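Deux bras pour plier des chaussettes : notes avant de signer

On me demande depuis le printemps ce que je pense des petits bras de table, ceux qu'on visse sur un rail et qu'on nous vend comme la fin du travail de tri. Je tiens une ligne « matériel » dans un budget qui n'est pas énorme, et j'ai donc fini par ouvrir un tableur. Le devis de Gretau est arrivé en March — c'est le nom que la maison donne à son offre de mars, ne me demandez pas pourquoi. Celui de Hartley a suivi. Je les ai lus plusieurs fois et je ne suis toujours pas convaincu.

Le projet s'appelle Akau. Deux bras, une table, des chaussettes à ranger dans un casier. Dit comme cela, on croirait une blague, mais le textile souple est un bon test : ça se froisse, ça glisse, ça n'a jamais deux fois la même forme. Si un bras s'en sort là-dessus, je veux bien discuter du reste. S'il lui faut une forme en bois pour tenir le tissu, je veux que la forme soit dans le devis.

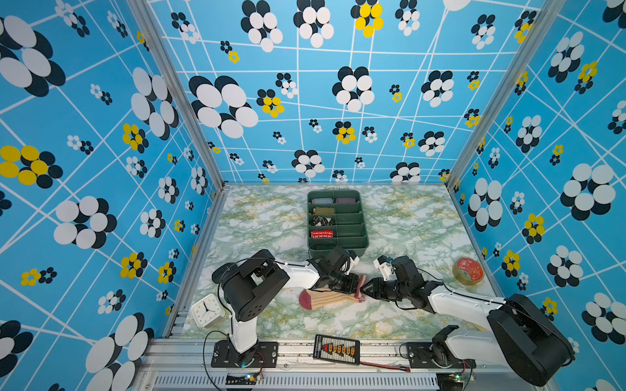 Les deux pinces sur la forme en bois, bout bordeaux enfilé.

Or la forme n'y était pas. Le casier non plus. Chez Gretau, la ligne principale couvre « les bras et leur commande », et tout ce qui fait qu'on peut travailler se retrouve en annexe, ou nulle part : profilés d'aluminium, panneaux autour du poste, alimentation, câbles. J'ai demandé le prix des câbles de rechange, on m'a répondu 60 euros le jeu. Soit. Combien de jeux par an ? Pas de réponse.

Je me méfie surtout du mot « paire ». Deux bras coûtent plus que deux fois un bras, parce qu'il faut les faire travailler ensemble, et que ce travail-là se paie en heures. Hartley compte la mise en route à 1211 euros, déplacement compris. Je trouve le chiffre étrangement précis pour une prestation dont la description tient sur une ligne. J'ai réclamé le détail. On m'a renvoyé la même ligne, en gras.
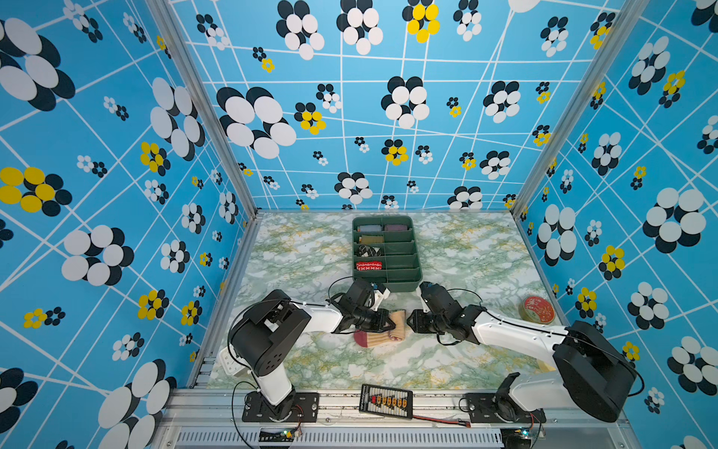

Dernière modification de la page : 13/10/2023

Regardez le casier vert au fond : cinq chaussettes pliées, et des cases vides à droite. C'est là que mon tableur se complique. Le commercial parle en pièces par heure, moi je voudrais qu'on parle en pièces rangées correctement, sans quelqu'un debout à côté. L'heure de cette personne n'apparaît dans aucun des deux devis. Elle est pourtant la dépense la plus sûre de toutes.

Pour l'instant, voici comment je découpe.

Les bras : achat, sans extension de garantie. J'ai lu les conditions de l'extension, les pinces en sont exclues comme « pièces d'usure ». Je préfère garder l'argent et racheter des doigts de pince.

Le poste : fait chez nous. Des profilés, un rail à l'avant, un plateau. Gumier nous livre déjà de l'aluminium pour autre chose et peut couper à longueur.

Les accessoires : environ 400 euros que je bloque tout de suite, pour ne pas avoir à quémander au mois de décembre. Formes, casiers, connecteurs, visserie.

Le temps : la case reste en rouge. Tant que je n'ai pas une estimation écrite des heures de réglage, je ne la remplis pas, et tant qu'elle n'est pas remplie je ne signe pas.

On me reproche déjà de freiner. C'est possible. J'ai aussi connu une étiqueteuse achetée en trois semaines, dont le consommable a coûté plus cher que la machine dès la deuxième année, et qui sert aujourd'hui de support à une plante — la plante va bien.

J'ai demandé à Gretau une location de deux mois avant achat, déductible si on garde le matériel. Ils ont dit qu'ils regardaient. Hartley refuse la location mais propose une remise, ce qui ne répond pas à la question. Si l'un de vous a obtenu une vraie période d'essai sur ce genre de bras, avec les conditions par écrit, je suis preneur du texte de la clause. Les commentaires sont ouverts.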